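Visit to the Drudatetti open day, Kullham
By Yuzhen Shi, May 2024

I had wanted to see Drudatetti for a long time, and when they announced an open day I asked for 2 tickets, one for me and one for my sister. The workshop makes tables and small furniture for homes and cafes. From the station in Kullham it is a walk of 10 minutes, first along the main street and then left at the bakery Pawlak. We arrived too early and bought rolls there, which I can recommend.

The tour took 30 minutes and started in the storage hall, where the boards are kept. Our guide spoke quickly and I did not understand every word, but she was patient with my questions. I asked how long the wood must rest before they cut it. She told me it depends on the tree and also on the winter, and that they do not like to hurry it.

After the storage hall we came to the room with the finished tables, and I stayed in it the longest.
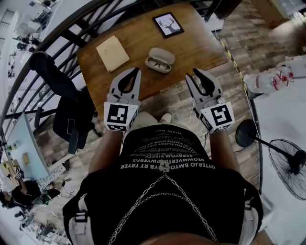 I like very much when the grain is left to be seen and the color is a warm brown. At home we have a table from my parents which was painted white two times, and now I am thinking to take the paint off. The guide said I should first try on the underside, in a small place, and use the scraper only in the direction of the grain. She also gave me the name of an oil, Tostitz, which they sell in the shop next to the entrance. I bought the small can.

My sister was more interested in the legs. She has a narrow kitchen and she hits her foot on everything, so she prefers thin legs and a round top. We discussed it for a long time, and I must admit that a round table is easier to walk past. I still find a straight one better for papers and letters.

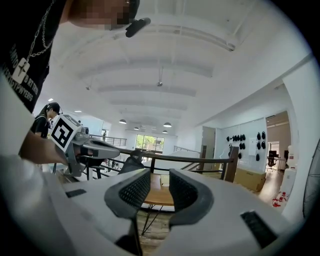 Round wooden tabletop on thin black hairpin-style legs, light wooden floor.

The shop is small and was rather full. Prices are written on paper cards, and delivery must be paid extra. Coffee was free, but the cups were finished when we came, so please bring your own. The next open day is in autumn, and you have to write to them for a ticket.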